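Kapitel 3: Den Trasto als zweiten Zugangspunkt einrichten

So, der Hauptrouter läuft, und jetzt kommt das Stockwerk dran, in dem das WLAN bisher immer so traurig war. Ich beschreibe den Weg über Netzwerkkabel, weil ich ihn selbst seit August so nutze und wirklich zufrieden bin (über Funk geht es auch, dazu mehr in Kapitel 4).

Was ihr braucht: den Trasto, sein Netzteil, ein Netzwerkkabel und einen Rechner mit LAN-Buchse. Das Passwort vom Hauptrouter solltet ihr griffbereit haben.

1. Steckt das Netzteil an und wartet, bis die Lampe vorne dauerhaft grün leuchtet. Das kann schon mal 3 Minuten dauern, also bitte nicht gleich nervös werden!

2. Verbindet den Rechner per Kabel mit Buchse 1 am Trasto. Den Hauptrouter lasst ihr noch weg.

3. Öffnet im Browser die Seite trasto.setup und meldet euch mit der PIN vom Aufkleber an. Bei meinem Gerät war das 1578, bei euch steht da natürlich etwas anderes.

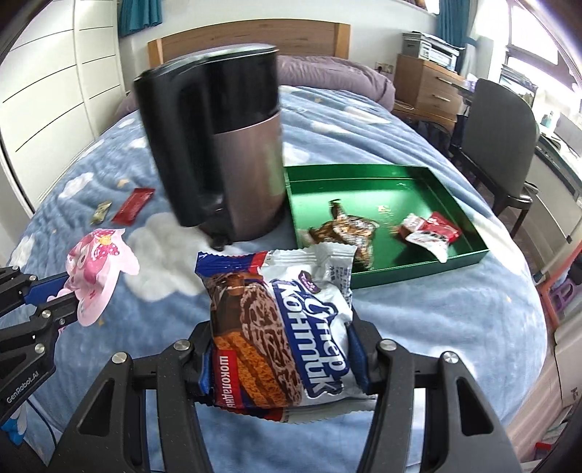 4. Stellt unter »Betriebsart« auf »Zugangspunkt« um. Damit schaltet ihr auch den DHCP-Server ab, und die Adressen vergibt künftig allein der Hauptrouter.

Achtung: Bleibt der DHCP-Server an, verteilen zwei Geräte gleichzeitig Adressen. Ich hatte das einen ganzen Abend lang und habe den Fehler überall gesucht, nur da nicht – bis Helju Ots einen Blick in die Einstellungen geworfen hat.

5. Tragt denselben Netzwerknamen und dasselbe Passwort ein wie am Hauptrouter, Groß- und Kleinschreibung inklusive. Bei der Verschlüsselung nehme ich WPA3, ältere Geräte kommen mit dem gemischten Modus besser klar.

6. Wählt für 2,4 GHz einen anderen Kanal als am Hauptrouter. Steht der auf 1, nehmt ihr 6 oder 11.

7. Speichern, Rechner abziehen und den Trasto mit dem Hauptrouter verbinden. Er startet dabei einmal neu.
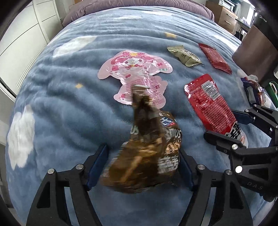 Abb. 2: Snackpackungen auf einer hellblauen Decke mit Wolken und Sternen

8. Jetzt der schöne Teil: Lauft mit dem Handy durch die Wohnung und schaut, ob es die Verbindung hält. Beim Wechsel darf es kurz haken, ein laufendes Telefonat sollte das aber überstehen.

Hinweis: Zeigt der Rechner am Kabel nur 100 statt 1000 Mbit/s an, liegt es meistens am Kabel. Ich habe meins gegen eins der Kategorie 5e getauscht, und damit war die Sache erledigt.

Findet ihr die Einstellungsseite nach dem Umstellen nicht mehr, hat der Trasto vom Hauptrouter eine neue Adresse bekommen. Schaut dort in die Geräteliste und gebt die Adresse direkt im Browser ein. Hilft auch das nicht, drückt die Reset-Taste 10 Sekunden lang und fangt noch mal bei Schritt 1 an.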